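4. Setting up the water filter pitcher

4.1 Before first use

1. Remove the lid, the reservoir and the filter cartridge from the box.
2. Wash the lid, reservoir and pitcher by hand in warm water with a little dish soap. Rinse well.
3. Leave the cartridge in its wrapper until you are ready to fit it.

Caution: Only the pitcher is dishwasher safe. The lid holds the filter indicator and must be washed by hand.

4.2 Fitting the cartridge

1. Soak the cartridge in cold water for 17 minutes. Small bubbles are normal.
2. Push it down into the reservoir until the rim sits flat.
3. Fill the reservoir to the line and let the water run through. Throw this water away, or use it on houseplants.
4. Repeat step 3 once more.

Note: Black specks in the first fill are carbon dust - they are harmless and will rinse out.

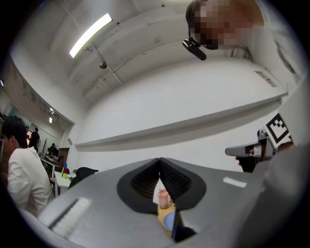

4.3 Daily use

Fill the reservoir with cold tap water only. Hot water damages the cartridge and voids the Astell warranty. Keep the pitcher out of direct sun, and drink filtered water within a day. In the refrigerator, use the lower shelf or the door.

Do not use the pitcher with water from an untested well. The Futard cartridge improves taste and reduces chlorine. It does not remove bacteria.

4.4 Changing the cartridge

Change the cartridge after 40 gallons or when the indicator turns red, whichever comes first. To reset the indicator, hold the button on the lid for four seconds and release.

If water runs through very slowly, take the cartridge out, soak it again and refit it. If this does not help, fit a new one. Do not poke the mesh with a pin or knife.

Used cartridges go in the household trash. See section 7 for part numbers.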